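Speaker notes: House rules for a cluttered table

OK, deep breath, water on the lectern, slow down. I always race through the first two minutes.

Open with hello and who I am. I'm Rania, I look after working practice for the tabletop arms at Drodix, and I'm the person who goes around sticking laminated sheets on things. (Pause, someone usually laughs. If they don't, keep going.)

Say up front that this talk is about the boring rules. I love the boring rules! When I started we had a binder of them and I never saw it open. We rewrote the whole thing in September with Marwan Fakhoury from the Drollstead site, and it's now two pages, which people do read, mostly while they wait for an arm to home.

Rule one, hands. Hands stay out of the workspace while the arm is enabled. Enabled means enabled, even when it's sitting still and looks half asleep. We had 122 near-miss cards in our first year of keeping them and the big pile was people reaching in to nudge something that had rolled. I did it myself, with a plum. Tell the plum story only if we're on time.

Rule two, the stop button. Whoever is running the session has it within reach and can press it without looking. Press it at the start of every shift and check that the arm really does stop. Marwan likes to add "and write it down," so, Marwan, if you're in the room, write it down.

Rule three, sharp things. This is the one I get the most email about. Our people want kitchen tasks and kitchens have knives, fine. What we settled on is that a knife goes on the table only if the task sheet lists it, and a person sets it down flat before the arm is enabled. For practice runs use a dull one. The Geagea team went further and took blades out completely for new operators, and I kind of like that. Ask the room what they do. Wait for real answers, don't fill the silence!

Rule four, liquids. If a cup is part of the task it gets the same treatment as the knife, so it's on the sheet. Your own coffee lives on the shelf by the door. Please, please don't put your own mug down next to the task mug, you will drink the wrong one.

Rule five, food. Real fruit gets swapped out daily and nobody eats it. Play food gets wiped. Label the bins so the two don't get mixed up.

(Slide with the log numbers.) We went through 1093 session sheets from the two sites and 931 had the item list filled in properly before the arm was enabled. I was pretty pleased with that, then Marwan asked about the rest, and we spent an afternoon on it. Mostly it was mid-session swaps. Somebody takes out a bowl, puts in a tray, keeps going. So now a swap means disable, change the table, change the sheet, enable. It takes less than a minute and yes, people grumble.

If someone asks about speed limits: ours are set per task and they're on the sheet too. Don't get dragged into numbers, every arm is different and the manual for yours wins.

If someone asks about Fellarent's checklist app: we tried it, liked the photos, went back to paper. Gloves and touchscreens, ugh.

Last slide. Leave it up during questions and talk over it.

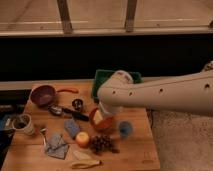 Rania Zein | Drodix | October 28, 2026

Point at the knife with the long black handle first, then the white cup with what looks like coffee in it, and ask who would expect to find both on the task sheet. Give them a minute to talk to a neighbor. Then the cloth and the sponge, which people leave off all the time (soft stuff counts, folks!). Handouts are on the chair by the exit, and the two-page version can be copied for your own lab as long as you change the phone number at the bottom.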